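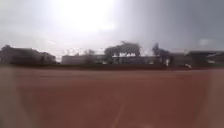 Search this site Enter keywords Go

A day out with the Trummer in Ivitz

Print this page | E-mail this to a friend

I've been wanting to see the Trummer do its thing ever since Riku Ichikawa from my old club sent me the flyer (twice, in case I missed it), so when Jekulero announced an open day in Ivitz in October I signed up the same evening. If you haven't run into it, the Trummer is a line marking robot for sports grounds. It's made for the sort of place I've spent half my life in, with a running track and a field and a shed full of stuff that almost works. Jekulero sells it outright, and they also have a service called Jamska where they keep the machine and you book it by the day. I was there mainly to figure out which of those makes sense for a ground like ours.

It was one of those mornings when the sky can't make up its mind. Coffee was set up in the clubhouse, with very good poppy seed cake, and we all stood around pretending to read the brochure until Valentin Lehner got us moving. Valentin does the demos for Jekulero, and he has clearly done a lot of them! He talks fast, and he doesn't mind being interrupted, which was lucky with our group.

First we got the machine itself, up close, before it had any paint in it. The Trummer is lower than I expected, and heavier. It comes up a ramp into a van, and Valentin let anyone who wanted to have a go at that part. I did, and I'd say it's a two person job whatever the brochure says. Once it's down on the ground you can push it with one hand. The paint goes in a drum that lifts straight out, and the spray head comes off with a quarter turn for cleaning. I asked how long cleaning takes and he said 21 minutes if you do it right away and all evening if you don't. I laughed, and then I remembered our wheel marker, which has been sitting in a bucket since summer.

Then outside for the part everybody came for. You start by walking the machine to a known point and telling the tablet what you want. There's a library of layouts, and you can pull and stretch them to fit your ground, or load your own drawing if you have one. Valentin picked a relay exchange zone and then made a mess of it on purpose, with the start point set off to one side, so we could see how to cancel. Canceling is easy: big red button on the tablet, another one on the machine itself. Getting the job back after a cancel is not so easy. It wants to start over from the beginning, and if half your line is down already you have to skip ahead by hand, segment by segment. Jurgita Luik, who coaches jumps somewhere up the valley and had driven down with a notebook full of questions, got him to do this part three times. I don't think he enjoyed the third one.

When it's running, though, it's lovely to watch. It goes at a walking pace, a bit slower in the curves, and makes a noise like a small fridge. The curves were what I cared about, to be honest, and I got down on my knees to look along one of them. I couldn't find a wobble. On the straights I could, just, at a spot where it had stopped to let somebody cross and then picked up again, and there was a little thickening in the paint there. Valentin said you can set how hard it brakes. He didn't have time to show us, so I'm taking that one on trust.

Some things I wrote down on the back of the brochure:

The battery got through the whole demo and still showed plenty left, but most of that time it was standing still while people asked questions, so I wouldn't plan a full repaint on the strength of it.

It really doesn't like grit. Sweep first. They say this in the manual and Valentin said it again, and then he said it once more over lunch.

Trees are a nuisance to it. Close under a big crown the position can drift, and then the machine stops and waits for you. I'd rather have it stop than guess, but if your back straight runs along a row of old lindens like ours does, ask for a trial on your own ground before you sign anything.

The tablet is hard to read in glare. Bring a hat and lean over it.

Lunch was soup, and a talk about prices, with Leonie Kuster from the Jamska side of the business. She was my favorite part of the day. She put up the day rate, 382 with the operator included and paint on top, and then just waited while everyone did sums on napkins. For a small club that remarks its lines twice a year, renting wins easily, and she said so herself. Buying only starts to look good if you've got several grounds or you can share with the school next door. One catch is that with Jamska you take the dates they have, and spring fills up early. If it rains on your day you get one free move, and after that you pay half. I thought that was fair. Alois Rainer, sitting across from me, did not! He runs a ground high up where it rains on most people's birthdays, and the two of them went back and forth on it until the soup was cold. She did write his number down at the end, so maybe he'll get somewhere with it.

In the afternoon we could try it ourselves in small groups. I got to set up a plain straight line, which took me two goes. The first time I'd walked the machine to the wrong end (the arrow on the tablet shows where it will go, and I read it as where it had come from). The second time it went off without me doing anything at all, and I walked along next to it feeling like a dog owner. Riku had a go after me and tried to write his initials. The software let him, too, although the K came out as more of an H. He doesn't have a K in his initials, so I'm still not sure what he was doing.

Would I get one? For our place I'd book Jamska for a single day in spring, do the exchange zones and the lane numbers with it, and keep our old string and wheel marker for touching up in between. The resume thing after a cancel bugs me and I told them so. Valentin said other clubs have complained about it as well and that a fix is being worked on, with no date given. I've asked Leonie for a trial on the linden side and I'll post about it if it comes off. Jurgita wants to come along for that, and she's bringing the notebook.

If you're thinking of going to one of these open days, wear shoes you don't care about. Mine have white toes now.

Contact | Copyright, all text by the author | Back to top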